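Automation on the kitting line at Gilar: what changed for the staff
Group report by Cúc Tôn and Khang Trình

3. What we found on site

Our group spent August at Gilar, where small parts are sorted into kits for customers such as Orlandini. Until last year every kit was packed by hand. Now the Volline cell does the simple ones, and we were thrilled to find that the packers themselves teach it new jobs, using hand-held grippers – no programming at all!

Chiến Kim has packed kits for years and told us he dreaded the change. These days he spends half his shift showing the cell how to pick and place, and he was very proud to let us have a go. (It is much harder than it looks. Khang needed 40 tries.) 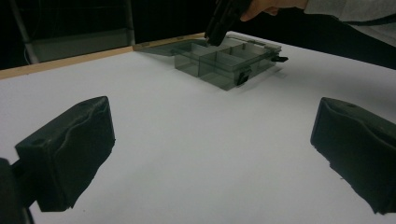
We also asked about pace. Before the cell, the line finished 1,545 kits a week, and it now finishes 1,990. Sơn Lục, the shift lead, said wrists and backs ache less, but breaks have become quieter as people work further apart. Two packers moved to the Nonham site and miss the old team.

The part we enjoyed most was the staff notebook, where anyone can write down what the cell gets wrong – it had 61 entries when we left, and Tín Trương reads them all.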